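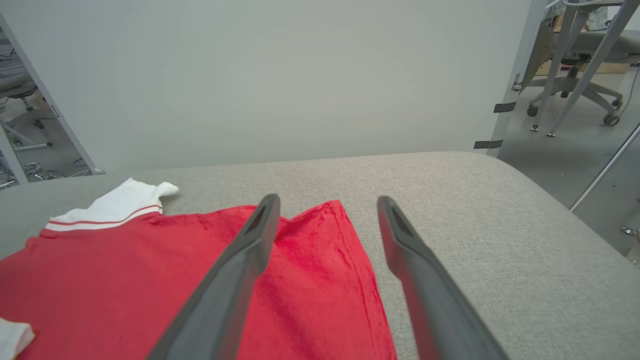
J'ai payé 68 euros pour le maillot de mon fils en octobre. Le short était à part, les chaussettes aussi. L'équipementier du club, Tomaszewski, change le modèle chaque saison, et le règlement intérieur demande que tous les enfants d'une même équipe portent le modèle en cours. Celui de l'an dernier lui allait encore. Il est maintenant dans un tiroir, avec celui de l'année d'avant.

Je ne suis pas contre les maillots. J'ai joué quinze ans en amateur et je sais ce que ça fait de recevoir le sien au début de la saison. Mais à l'époque on le rendait en juin. Il passait au suivant, avec le numéro un peu craquelé dans le dos et parfois une reprise sous le bras. Le club en possédait deux jeux par catégorie et cela suffisait.

Je pense qu'il faut revenir à ce système, au moins jusqu'aux moins de treize ans.

L'argument principal est l'argent. Notre club compte 199 licenciés chez les jeunes. Une famille avec deux enfants inscrits paie la licence, les tenues, les chaussures, l'essence des déplacements. Shirin Hashemi, qui entraîne les plus petits, m'a dit que trois enfants n'étaient pas revenus à la rentrée et que, pour deux d'entre eux, les parents avaient parlé du prix de l'équipement. Ce n'est pas une statistique, et je ne prétends pas en tirer une. Mais un club qui reçoit une subvention municipale devrait se poser la question avant de signer pour une nouvelle collection. 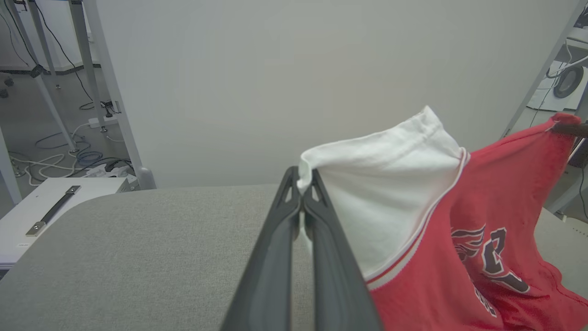
On me répond souvent que les vêtements de sport s'usent vite et qu'un maillot de seconde main fait mauvais effet. C'est vrai pour certains tissus. Les flocages tiennent mal quand on lave à soixante degrés et qu'on passe au sèche-linge. À trente degrés, sur l'envers, sans adoucissant, ils durent plusieurs saisons. Il suffirait d'une feuille remise aux parents avec la tenue. Quant à l'effet produit, les enfants de neuf ans regardent le score et le goûter.

On me dit aussi que le contrat nous rapporte. J'ai demandé les chiffres à Dean Cheetham, qui suit les partenariats. L'équipementier nous reverse 1080 euros par an, plus un sac de ballons. Si l'on divise par le nombre d'enfants, cela fait un peu plus de cinq euros par famille, pour une dépense obligatoire plus de dix fois supérieure. Le club y gagne peut-être, mais ce sont les parents qui financent ce gain, et on pourrait le leur dire clairement.

Il reste l'objection du travail que cela demande. Quelqu'un doit compter les tailles, relancer ceux qui oublient de rendre, recoudre ce qui peut l'être. Je l'admets. À Pemley, où joue le neveu de ma femme, ils demandent une caution de vingt euros, encaissée seulement si le maillot ne revient pas. La plupart reviennent. Les manquants sont remplacés avec les cautions.

Un point me gêne davantage, et je n'ai pas de bonne réponse. Certains enfants tiennent beaucoup à avoir leur nom dans le dos. Mon fils en fait partie. Avec un maillot prêté, c'est impossible, sauf à utiliser des bandes amovibles qui se décollent au premier tirage de maillot. Je crois qu'on peut laisser les familles qui le souhaitent en acheter un, à condition que l'achat reste un choix et que le maillot prêté soit strictement le même.

Le contrat actuel court encore deux ans. Rien n'empêche de demander dès maintenant que le modèle reste identique pendant cette période, ce qui permettrait de constituer un premier stock avec les maillots devenus trop petits. J'en ai deux à donner, taille huit ans et taille dix ans, si le club accepte les anciens modèles pour les entraînements.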